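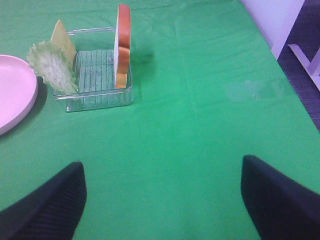 My aunt left me 355 recipe cards and one rule, which was that I wasn't allowed to throw any of them out until I'd cooked them. She didn't put it in the will or anything. She told me over the phone, with the TV going in the background, and then she changed the subject to her knee.

So for most of this year I've been eating like it's 1974. I've had ham in things that don't want ham. I've learned that "one can soup" is a full instruction, no brand, no flavor, good luck to you. And I've made the same lemon bars four times, from four different cards, all labeled "Lemon Bars (the good ones)."

I'd gotten through 149 of them by September, when I hit a wall. It was the aspics. There's a whole run of them, clipped together, and I kept shuffling them to the back of the tin like a kid hiding peas. I finally did the tomato one on a rainy afternoon and I'm sorry to report that I liked it! Cold, sharp, a little bit like eating a Bloody Mary with a fork. My husband had two bites and went out to check on the car.

What I didn't expect was how much of her I'd find on the backs. She used those cards for everything. There's a phone number for somebody called Krawczyk with "NOT before 9" underlined twice. There are bridge scores. On the back of a pretty dull chicken and rice there's half a letter to her sister, complaining about a wedding in Pletley where they ran out of chairs and she ended up eating her cake on the stairs (she says the cake was dry, and then three lines later she says she got the recipe).

I found that cake, by the way. Card 211 – she numbered them, but only sometimes, and the numbers go up to 637, so either she skipped a lot or there's another tin out there. My cousins swear there isn't. I've been through the attic twice.

The cake is dry. I tried it with an extra egg and I tried it with sour cream, and then I called Oisín Mac Giolla, who ran the bakery in Graselow back when I worked the counter there, and read him the card. He was quiet for a bit and then he asked what size pan. The card doesn't say. "Well, there you are," he said. I'd been using the big one. In the smaller pan it comes out twice as tall and it's lovely, soft right to the middle, and I ate a piece standing at the counter before it was anywhere near cool.

I've written the pan size on the card in pen, under her handwriting. It felt a bit cheeky. Next up is something called Nilell Loaf, which calls for prunes, mustard and "the rest of the milk."

More from Food & Home
Dinner for One, Leftovers for Three
Why I Gave Up on Sourdough
Five Soups for a Slow Week
The Great Gravy Argument
A Kind Word for Canned Peaches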